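Vinditz on tour: your questions answered

Since we put the dates for the new album up, the inbox has been very full and very lovely, and I've tried to get back to everyone one by one, but some of the same things keep coming up, so I've gathered them here. If yours isn't on the list, please do write anyway!
Éabha Noonan, for the band

When does the album come out?

10th October, on all the usual streaming services and on vinyl and CD. It's called Rukivix, and before you ask, it isn't a word in any language we know of. Niamh had it written on the lid of her keyboard case for years and it stuck.

How do you say the band's name?

"Vin-dits," with the weight on the first half. We answer to most other versions by now, and one radio host got through a whole interview calling us something closer to "vendettas," which we rather liked.

Is this still the same lineup?

It is, with one happy addition. Niamh Mac Giolla still writes and sings and plays most of the synths, I'm on bass and the boring emails, and Heo, who remixed two of the songs on our first EP, is now with us full time on drums and electronics. You'll hear the difference straight away, especially on the second side.

Where was it recorded?

Mostly in Ternport, in a rented house near the harbor with thick walls and very patient neighbors. We went for 18 days and came home with far more music than we could use. The vocals were done later, in September, once Niamh had gotten over a cold that seemed to last forever.

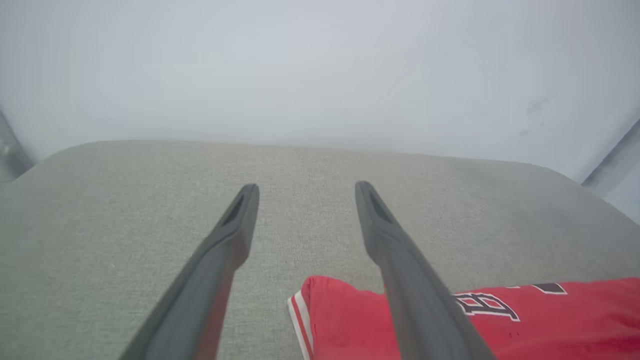
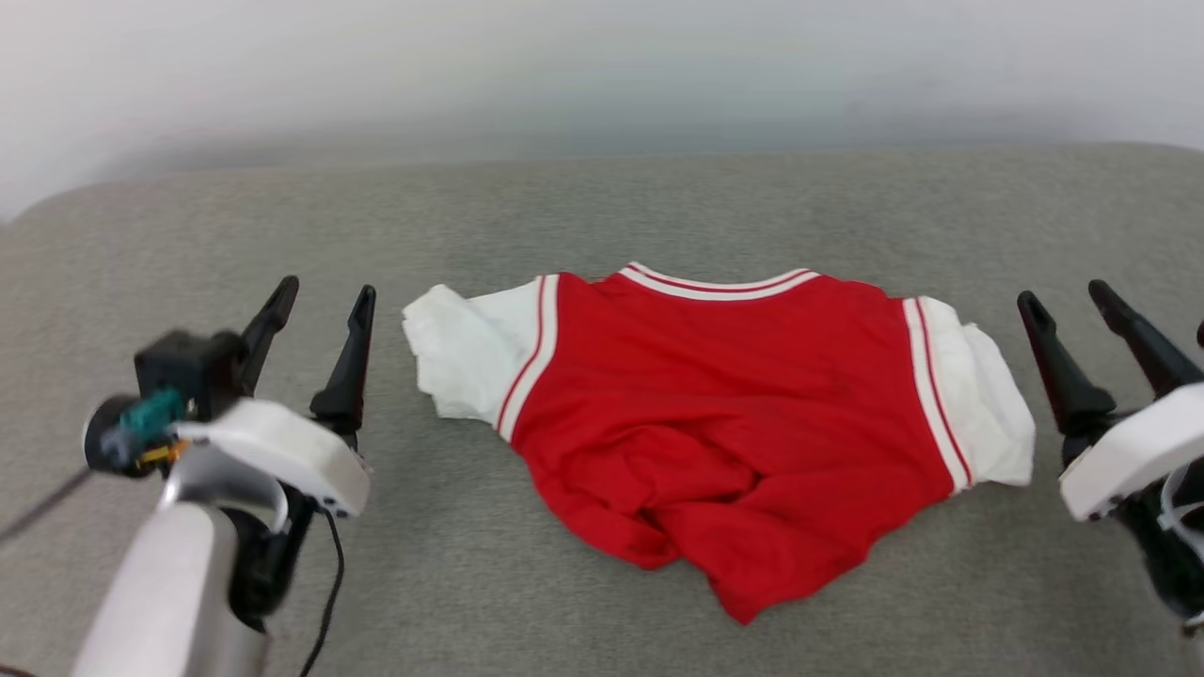
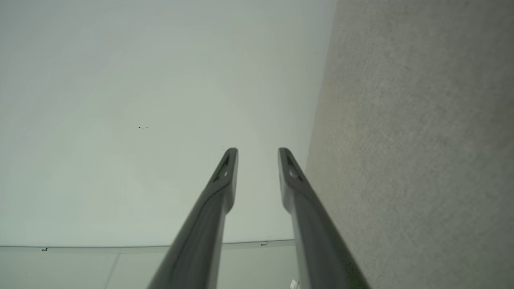

How many vinyl copies are there?

There are 600 in the first pressing, all on plain black vinyl. We talked about colored vinyl for a long while (longer than we talked about the track order, if I'm being truthful) and in the end we went with the test pressing that sounded best to all of us. If they sell out we'd love to do another run, but pressing plants are busy places and I can't promise when.

Can I hear anything before then?

Yes! The opening track is out now, and a second one will follow before the album does. The whole record runs 42 minutes, and we do hope you'll find an evening to play it from start to finish, though of course it's yours to shuffle as you please.

Are the shows all ages?

Most of them are. Two of the smaller rooms have bars that come with their own rules, so have a look at the venue's page before you buy, and if you've already bought a ticket for someone who can't get in, write to us and we'll do our best to sort it out with the box office.

Will you play the old songs?

Some of them, certainly. We're rehearsing 5 from the EPs and they'll move in and out of the set depending on the night. Requests are welcome, shouted or otherwise.

Can I bring a camera?

Phones and small cameras are fine with us. Please skip the flash, as Heo reads tiny labels in the dark all night long, and be kind to whoever is standing behind you.

My order confirmation never arrived. What should I do?

Check your spam folder first, and then reply to any of our newsletters with the name you ordered under. I read all of those myself, usually late in the evening with a cup of tea, so give me a day or two to find you.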